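Kernia Hand-Held Gripper Kit: My Gallery After a Summer of Use

I've had the Kernia kit since August, on loan from Curadance, the little shop in Brendham that rents and sells this kind of gear, and people keep writing to ask what it's like.

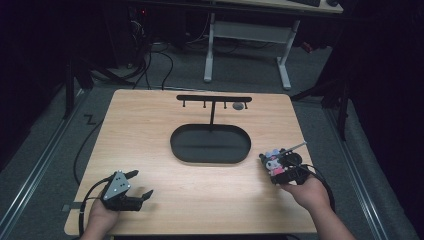 What do you get for the money with the two-handed kit?

The two-handed kit comes with a pair of grippers, a cable for each one, a set of spare finger pads, a carry case and the recording software on a year's license. The computer is up to you, and so is whatever you want to pick up. Curadance will throw in a box of practice pieces if you rent for longer than a month, and I'd say take them up on it, the pieces are nicer than they sound.

The rest of this page is my notes, in the order I'd want to read them if I was the one deciding. I do demonstrations for a small group that teaches robot arms to handle fiddly household stuff, so I'm the hands, basically. I pick things up and put them down all day while the software writes down how I did it. If that sounds dull, well, some afternoons it is! But I've tried a few of these kits now and I have opinions.

The task
Small stuff on a little rack is my favorite thing to test a gripper with. The black stand up there has a bar across the top with four short pegs hanging down from it and an oval tray for a base, so the pegs want one kind of reach and the tray wants a completely different one. Big soft objects flatter every gripper ever made. Pegs don't. My first morning with the Kernia I dropped nearly everything I tried to hang, and by the end of the week I was getting through a run without thinking much about it.

The board
Get yourself a board. Mine is light wood with rounded corners and it sits right on the carpet, so I work low. I've done it at a desk too and my shoulders hated it. Jelínek, who make the other kit I've used a lot, print a recommended table height in their manual and I think it's far too high for anybody my size. The Kernia booklet doesn't mention height at all (it's 8 pages and two of those are warranty).

The fingers
Two black fingers on the left one, and they open into a nice wide V. I like that a lot. The Jelínek fingers stay parallel the whole way, which is lovely for boxes and a pain for anything small and flat lying on a surface - you end up scraping at it. With the Kernia you come in wide and low and close slowly. The pads do wear. I swapped mine once, it took a few minutes with the little key from the case, and the second set has lasted better than the first. Could be I've stopped squeezing so hard.

The marker plate
There's a gray triangular plate with small white dots on it. Keep it clean! I wipe mine with a dry cloth before I start. I once spent a whole session wondering why my left hand kept drifting in the playback and it was a thumbprint. Curadance sells replacement plates for $35, and I have not needed one yet, touch wood.

The charm
Yes, there's a plush on my right gripper. White face, pink bits, very cute. Left and right look a lot alike when you're reaching for them in a hurry and I got tired of picking up the wrong one. Kernia really should just make them in two colors.

The cables
My biggest gripe. Each gripper has a black cable coming out of it and you feel them, more on the right than the left for some reason. It isn't heavy, it just has its own ideas about where your wrist should go. I now let mine run off the sides of the board and down to the carpet, with plenty of slack, and that helped more than anything in the booklet. A wireless version would get my money tomorrow. I asked Curadance and they said they'd heard the same from other customers, so fingers crossed.

The grip
You hold the handle from underneath, a bit like a hair dryer the wrong way up, and it takes a day or two before it stops feeling silly. My hands are small and I can reach everything. A coworker with much bigger hands says the handle digs into his palm after a while, so if that's you, go try one in the shop before you sign anything. I'm good for roughly 4 hours with breaks. With the Jelínek I was done well before that.

The software
Fine! Not pretty. You press record, you do the thing, you press stop, and it gives you a name for the take that you will immediately want to change. Renaming is buried 7 clicks deep, which drives me up the wall. Playback is quick, though, and it hasn't lost a take on me so far.

Renting or buying
I rented first and I'd do it that way again. Curadance takes the first month's rent off the price if you decide to keep the kit, and they answer the phone, even on the afternoon I called about the thumbprint thing and felt like a complete fool. Shipping to outside Brendham costs extra and the case is bulky, so pick it up if you're close.

Would I keep it
I am keeping it. The cables bug me and the renaming bugs me, but small pieces are what I do all day and this is the kit that lets me do them without a sore wrist. If your work is mostly boxes and bottles, have a look at the Jelínek first. I'll add more here once I've tried the softer pads, which are on order.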